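Minutes - Desktop Refurbishment Working Group
5th March, Fulmont building, lower workshop

Present: bench staff, parts store, Hoshino liaison. Apologies received from the Ganik account team.

**1. Minutes of the previous meeting**

Accepted with one correction. Under parts returns, "memory" should read "memory and coolers".

**2. Status of the Iltulska batch**

The parts store reported that all Dell boards in the batch have been logged and stripped of their old processors. Six boards were set aside at intake for bent socket pins. Four of these can be straightened under the bench microscope; the other two go to scrap once the batteries have been pulled.

The remaining boards are ready for processors. Memory will not be fitted until the processor is in and the load plate is closed. The parts store asked whether memory could go in first to save a handling step. Bench staff prefer to keep the slots clear, as the lever on this board swings out to the side and needs room. Left as is.

**3. Processor seating procedure**

The draft was read through and amended. Agreed wording:

1. Place the board flat on the mat and check the pin field under the lamp. Any pin out of line: stop and tag the board.
2. Release the lever and raise the load plate fully. Do not leave the plate resting half open.
3. Hold the processor by its edges only. Do not touch the contacts on the underside.
4. Find the triangle on the board and the corner mark on the processor before moving over the socket.
5. Bring the processor in above the open socket, level it, then lower it straight down. No sliding once it touches.

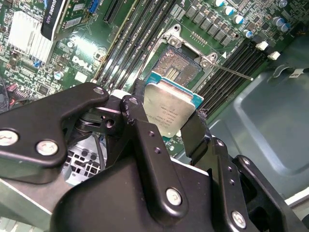

6. Check that the processor sits flat on all sides. Close the load plate and bring the lever down under its catch.
7. Write the board tag number on the batch sheet before picking up the next board.

Discussion on step 5. The liaison from Hoshino asked for a fixed approach height. Bench staff objected that the height depends on the cooler posts and on how far the load plate opens, and that a figure would be copied to boards it does not suit. No figure added. The words "level it" were inserted.

Discussion on step 3. The earlier draft allowed suction pens. Removed, as the pens in stock lose hold on heat spreaders with paste residue. Residue is to be cleaned off before the processor leaves the tray.

**4. Processor markings**

The etched text on used processors is hard to read at the bench. The parts store will record the model from the tray label at issue, and the bench will confirm it at first power-up. Mismatches go back with both the tray and the board tag.

**5. Supplies**

- Socket covers: over six trays short - order placed with Ganik, delivery date not yet confirmed.
- Lint-free wipes: sufficient.
- Mat ground leads: two to be replaced.

**6. Actions**

- Bench staff: issue the amended procedure and withdraw the October version.
- Parts store: add a model column to the batch sheet; chase the socket covers.
- Hoshino liaison: send the cooler torque values for the Iltulska boards.

**7. Any other business**

The lamp over the second bench flickers. Reported to building services - ticket open.

Next meeting to be set when the socket covers arrive.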